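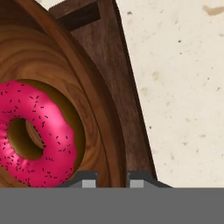
The production manager at Aver has run ring doughnut lines for 13 years, the last 12 of them at the Stindard site. Her subject is frying fat, and she will talk about very little else. We spoke by telephone on May 21, 2021, between the end of her morning shift and a meeting with the fat supplier, Zeltik.

She asked that her name be left out, which is company practice for technical staff.

## Fat as an ingredient

Her first point concerned bookkeeping. Most bakeries enter frying fat in their accounts as a consumable, next to cleaning fluid and paper. She regards this as a mistake with practical results.

"The customer eats it," she said. "A yeast-raised ring takes up fat at every point where the surface is open. If you class it as a consumable, the purchasing people will swap it for a cheaper one without telling the bakery. I have had that happen to me. The fat was softer, it did not set at room temperature, and the icing slid."

The icing problem is well known in the trade. A fat that stays liquid on the cooled ring prevents the coating from gripping. It also migrates outwards during storage, dulls the gloss and dissolves the edges of any sugar decoration. A fat with too high a melting point has the opposite fault and leaves a waxy film on the roof of the mouth. The line at Stindard uses a palm and rapeseed blend, delivered in solid blocks and melted slowly in a jacketed tank.

"Slowly is the part people skip. If you put a solid block straight against a heating element you scorch the layer in contact with it. You have aged the fat before the first ring goes in."

## Breakdown

Frying fat deteriorates by three routes. Water from the dough splits off free fatty acids, oxygen from the air produces the compounds that smell of old paint, and heat causes the fat molecules to join into larger ones, which thickens the fat and makes it foam. The three run together, and each makes the others faster.

Her controls are plain. The fryer is kept covered when it isn't in use. The temperature is dropped during any stop in production. Crumbs and loose flour are filtered out at the end of each shift, and the surface area of the fryer is kept as small as the output allows.

"Turnover matters more than any of that," she said. "A busy fryer looks after itself to a large degree, as the product carries fat away and you top up with fresh. The trouble comes in a quiet fryer. We had one at the old site that was used for a short run in the morning and then left hot until the afternoon. The fat in it was dark within days, and the line beside it, on the same fat, was fine."

I asked whether she judged fat by colour. She does not, or not on its own. Colour is affected by the sugar and egg in the dough as well as by the age of the fat, and a rich dough will darken a sound fat quickly. The site measures free fatty acids by titration and total polar compounds with a hand-held probe. Both figures go into a log sheet kept beside the fryer. The probe is checked against a reference oil before use, and a reading taken from fat that has not been stirred is thrown out.

"New staff put the probe in the corner by the drain. It is cooler there and there is sediment. You get a number, but it belongs to the corner."

## The proof

Much of what is blamed on the fryer, in her view, starts in the prover. Rings that have been proved for too long have a weak structure, float too high, collapse on turning and drink fat. Rings that are underproved stay dense, crack along the side and brown before the centre is cooked. Stindard runs its prover at a relative humidity below 85 per cent, a ceiling she set herself after a series of trials with the machine's makers, Bilgin.

"Above that, the skin is wet. A wet skin blisters in the fat, and every blister is a hole. Go too dry and the skin will not stretch, so the ring tears open somewhere else. Bread people find our prover dry when they come over to us. They want to turn it up, and the knob has a lock on it now."

The pale band round the middle of a fried ring is the quickest check she knows. It marks the part of the dough that stayed above the fat on both sides of the turn. An even band shows that the dough had enough volume to float properly. A band that wanders points to uneven proof or a cutter that is dragging, and a missing band usually means the ring has sunk.

## Draining and cooling

A large share of the fat in a finished doughnut is drawn in after it leaves the fryer. Steam inside the crust condenses as the ring cools, the pressure falls, and whatever fat is lying on the surface is pulled inwards. Draining time on the wire conveyor is therefore short, but it can't be left out. The line was changed in December to add a sloped section with a gentle air knife, and fat pick-up fell by 2 percentage points against the previous layout, measured on the same dough.

She was careful about the figure. "That is by extraction, on samples from the middle of the run. I would not quote it for the first trays of the day."

Icing temperature came up briefly. The rings have to be warm enough for the coating to flow and cool enough for it to set before it runs down the side. She would not give the settings, which are specific to the recipe and in any case would be of little use to a bakery with a different fat.

## Disposal

Spent fat leaves the site in sealed drums and goes to a licensed collector for biodiesel. It is discarded on the polar compound reading or on foaming, whichever comes first. She doesn't top up a fat that has already begun to foam.

"People try to rescue it. They put fresh fat in with the old and the foam goes down, and an hour later it is back, and you have spoiled the fresh as well. Drain it, boil out the fryer, rinse the alkali off properly and start again. Soap left in the pan will break new fat faster than anything in the dough."

At this point the supplier had arrived at reception. Her remaining notes, on filter papers and filter aids, were sent by email and will be printed separately.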